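3.2 Objects and the table layout

We wanted things people would have in the house anyway. Earlier work on table tidying (ours included) leaned on blocks and plain cups, and raters got bored quick. So the set for the Bamport sessions was put together from a kitchen drawer, a toy bin and one trip to a discount store. Mixed on purpose. Some of it belongs on a table, some of it doesn't, and part of the study is whether raters agree on which is which.

Four kinds of item, loosely: tableware, toys, food or food-like things, and a leftover group we called "odds." Each layout draws from at least two kinds. Color was not balanced across the set. We tried, gave up in July, and report it as a limitation in Section 6.

The soft toy was the hardest to place in the scheme. It is a round pink animal, a beaver or an otter depending who you ask, with a red nose and a white patch on the front. Raters in the pilot used both names plus a few others, so in the forms it is just "pink plush." It has small ears and short feet, and lying on its side counts as a valid pose for it. Anahera Mahuika argued for that early on and the pilot bore her out: people do not treat a soft toy on its side as fallen over, where a mug on its side gets marked as a mess almost every time.
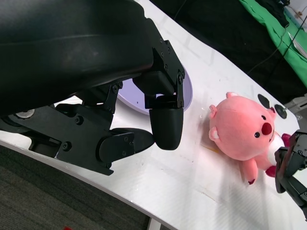 Pose was coded for every item that has an obvious right way up. Mug, yes. Plate, yes. Plush, coded but not scored. Anything round got a single code, "resting," and we left it at that. Two coders, Mahuika and Houda Farouk, went through all the layouts seperately and then sat down over the ones they disagreed on. There were 31 of those. Most were about nearness – is the toy "by" the plate or "behind" it – and not about pose at all. We added a rule after that. If an item and the plate are close enough that a hand would have to go around one to get the other, they are "together." Otherwise "apart." Crude but the coders stopped arguing.

The table is white and glossy, with a faint grid of pale seams that splits the top into squares. Useful for the coders, who could talk about squares instead of left-ish and right-ish. The back edge is wavy, not straight, which matters a bit more than we expected. "Near the edge" is not one distance. We took the edge at its nearest point to the item and measured from there. The Ishida layouts had a straight-edged table and so the edge scores should not be compared directly across the two sets. Within-set only. Table 4 keeps them apart for this reason.

Gloss is the other issue. Shadows on the white are soft and gray, and plates pick up a highlight from the overhead lights. In the pilot we asked raters to score "clean" as well as "tidy" and the shine confused things badly, plus any tiny speck in a plate pulled the clean score down even when the rest of the table was fine. We dropped "clean" from the final form. Specks were left as they were and not edited out of the stimuli.
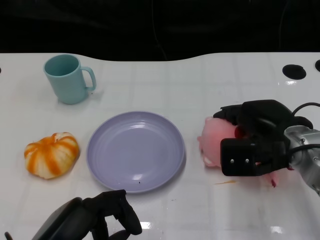
Figure 3. Part of the object set on the white table: teal mug, lavender plate, striped orange and cream item.

The plate anchors most layouts. Raters were told nothing about it but they behave as though it marks a place setting. A mug up and to the left of the plate with its handle turned in toward the middle gets read as "in use" or "set out." Move the same mug farther off and it becomes clutter. We did not expect such a sharp drop (Section 4.1). The striped item is worse. It is squat and ribbed, orange and cream, and could be a small pumpkin or an orange with some of the peel gone. Raters who took it for food wanted it on the plate. Raters who took it for a decoration wanted it in the middle of the table, or left alone. Same object, opposite moves. We kept it in because of this.

In all, 394 layouts went to rating after the coders were done, against some 1000 in the older Weko collection, which had no toys and only one plate color. Weko layouts were used for practice trials and nothing else. The Sadden form (see Appendix B) was used without changes exept for the dropped "clean" item. Ratings closed in August 2019.

One more note on naming. Raters saw no item names at any point. All names in this paper are the coders' names, and where the coders could not settle on one we give the color and a plain word. Readers who want to regroup the items can do so from the code sheet, column 2.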